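Lindqvist Worktable, Wide Model
Reading time: 2 minutes

The Lindqvist worktable was purchased for the staff break area of our branch library, where it replaced a folding table that had been in service for many years. This review is offered to other public facilities considering a similar purchase.

Assembly required 105 minutes and two people. The printed directions were clear, although the bolts for the legs and those for the cross brace came in one bag and had to be sorted first. The maker states that the table will hold 400 pounds when the load is spread evenly. We did not test that figure. With a coffee maker, a microwave oven and several boxes of donated books on it, the table showed no sag and very little sway.
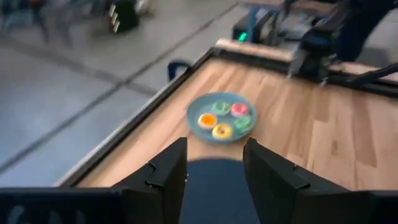 The finish deserves separate comment. Coffee left overnight wiped away with a damp cloth. Hot dishes are another matter, and the care sheet advises the use of a pad. A pale ring appeared in the second week and has not come out with ordinary cleaning. Facilities that expect heavy use at lunch may wish to order the sealed version, which adds to the delivery time.

The feet do not adjust. On our floor, which slopes toward a drain, a rubber shim was needed under one leg. The Kulirex table in our meeting room has screw feet and was leveled in a few minutes. It is also noisier when moved and has a narrower top.

At almost $200 before shipping, the Lindqvist is fairly priced for its class. It is recommended for staff rooms and other spaces with level floors. It is not recommended for rooms where furniture is moved daily, as the table is heavy and casters are not offered.

Reviewed August 8, 2012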